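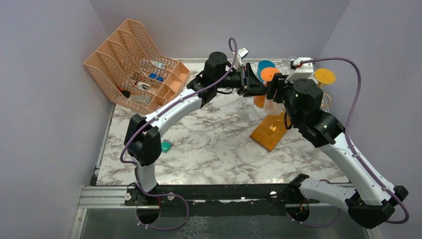

Two white-and-black robot arms over a marble-patterned tabletop.

Lists > Home Theater and Streaming > Archive by thread

Previous message | Next message | Thread | Author | Search

Subject: Re: Wrong frame rate on Caltine catalog titles
From: Madhu Grewal
To: screening-list

Sherif Abdelaziz wrote:

> I have been going through the older features on Caltine since they
> redid the catalog in April. Several of them stutter on slow pans, and
> it is the same stutter each time, a small hitch at regular intervals.
> My box is a Tristetti, set to match the frame rate of the content. The
> projector reports 60 Hz for these titles and 24 Hz for everything else.
> Newer films on the same service are fine. So are discs.
>
> Two questions. Is the box failing to switch, or is the stream itself
> wrong? And is there anything to be done about it at my end short of
> buying the discs again?
>
> I should add that the running times look correct to me, so I do not
> think these are sped-up transfers.
>
> Sherif

Sherif,

The stream is wrong. The box is doing what it was told.

I checked four of the titles on your list with the playback overlay turned on (on the Tristetti, hold the back button, then press up twice). Three of them are flagged as 60 Hz video at the source. The fourth, "The Hornau Road", is flagged correctly on the main feature and incorrectly on the trailer, so if you let the trailer run first the box stays at 60 when the feature starts. Skip the trailer and it switches. You may want to retest that one before you count it with the others.

What you are seeing on the other three is ordinary pulldown. A film frame is held for two refreshes, the next for three, and so on. On a static shot you will not notice. On a pan at moderate speed the uneven hold shows up as a hitch. It is built into the encode, which means every repeated frame is a real frame as far as the box is concerned. The match setting reads the flag and nothing else. It does not look at the pictures.

Your point about running times is right and worth spelling out for the archive. A transfer sped up for 25 Hz territories comes out four percent short, so a film of 135 minutes loses more than five of them and the pitch of the sound rises unless it was corrected. Pulldown leaves the length alone. If the length is right and the motion is uneven, suspect pulldown. If the length is short and the motion is smooth, suspect the speedup. I have seen one title on Caltine with both faults, a Shawky comedy that had been sped up for broadcast and then converted again for 60 Hz. There is no repairing that one at home.

As to what you can do:

1. Leave the box on "match" for general use. Forcing 24 Hz output on these titles makes things worse on the Tristetti. It drops frames on a fixed schedule without checking which ones are the repeats, so you lose real frames and keep some duplicates.

2. If your projector has a film mode or cadence detection, try it with the box forced to 60 Hz output. Mine finds the pattern on two of the three titles within a few seconds and plays them cleanly. It loses the pattern at reel changes and again at any cut made after the conversion. The third title has so many of those that I turned the mode off.

3. Do not use motion smoothing for this. It will invent frames between two identical ones and then between two different ones, and the hitch turns into a wobble.

4. Check whether the same title is listed twice. Caltine still has some of the older encodes under the "Classics" shelf while the new ones come up in search. Go in through the shelf and look at the overlay again. I found a clean copy of one of your three that way – "Harbor Lease", the black and white one. The picture is softer than the new encode, but I would take it over the stutter.

On the sound side, someone asked off list whether the 40 ms delay figure from the setup notes still applies when film mode is on. It does not on my projector. Film mode holds extra frames in memory, and I needed 38 ms more on top of the usual setting to get lips and voices together. I store it as a second preset and switch both at once. Use a close-up with hard consonants to set it. Music and footsteps are too forgiving.

I did report the flags to Caltine through the form in the account page. I gave the title, the time stamp of a pan where it shows, the output rate from the overlay and the model of the box. The first reply asked me to restart my router. The second said it had been passed to the encoding team, and I have had nothing since. If others on the list write in, please name the specific title and quote the overlay reading. A general complaint about stutter gets handled as a network problem, and they close it as soon as your connection test comes back normal.

One thing I cannot explain. On "Harbor Lease" the first reel of the new encode is flagged 60 Hz but shows no repeated frames when I step through it with the pause button. The repeats begin after the title card at the second reel. It may be that stepping on the Tristetti skips duplicates in some cases, in which case my test is no good and I need another way of looking at it. If you have a different player that runs the Caltine app, I would like to know what it shows in the first reel, with the version number of the app if you can find it. On the Tristetti it is under Settings, Apps, Details.

I have not looked at the series episodes you mentioned at all, only the features.

Madhu

Tagged: streaming, frame rate, film transfers, players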